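Papers > Community Sport > Section 4

Reading time: 7 minutes

4. How supporters received the club newsletter

4.1 Setting

Basgate is a semi-professional soccer club with a charitable arm that runs coaching, school visits and a walking soccer group. Until the season studied, the club and the charity wrote to supporters separately. The club sent match news by email, and the charity printed a leaflet that was left at the turnstiles. In June the two were combined into a single newsletter, Hung, named after the banner that hangs behind the home goal. It was sent by email and also printed for home games.

We wanted to know whether people who followed the club for its matches would read about the charity's work once the two were placed side by side. Earlier work on combined newsletters has mostly looked at large professional clubs with paid media staff. Basgate has one part-time editor, and most of the articles are written by coaches.

4.2 Data

A questionnaire was offered to everyone on the email list and to readers of the printed edition at two home games. We received 109 usable replies. Follow-up interviews were held with seven of these readers, five of whom held season tickets. Interviews were carried out by Lok-yiu Chien and lasted as long as the reader wished to talk. Notes were typed up the same day and sent back to the reader for correction.

Most replies came in by phone. The online form was built with Potis, a survey tool that saves each page as it is completed, so unfinished replies could be kept when the main questions had been answered. Paper replies were entered by hand and checked a second time against the originals.

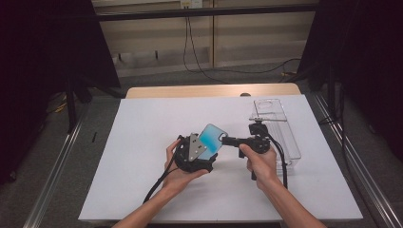

Figure 2. Smartphone in a light-blue case held in one hand-held gripper and touched at the corner by a second.

4.3 Match news and charity news

Readers turned to match news first. This was true of both editions, and it did not change with age or with how long a person had followed the club. Charity articles were read more often when they named a local school or park, and least often when they described a program in general terms. One season ticket holder said she had skipped the piece on coaching badges but read every line about the girls' team, which trains on the field behind her house.

Placement also mattered. In the printed edition the charity pages came after the fixtures, and several readers said they stopped there. In the email the two kinds of article alternated, and readers were more likely to recall at least one charity item. We can't separate this from the fact that email readers tended to be more involved with the club already.

4.4 Sponsorship

The newsletter carried advertising from one sponsor, Cloltura, a garden supply firm. Few readers objected to it. Those who did were concerned with the printed edition, where the advertisement took up the back page — a space that had held the league table in the old leaflet. The editor has since moved the table to page two.

4.5 Limits

The replies came from people willing to fill in a form about a newsletter, and they probably read more of it than others do. We had no access to records of which emails were opened. The study also covers the start of the newsletter only, when interest may have been higher than usual. A second round of interviews is planned with the same readers, using the same questions in the same order.

Contact the authors | Copyright 1 July 2026 | Back to top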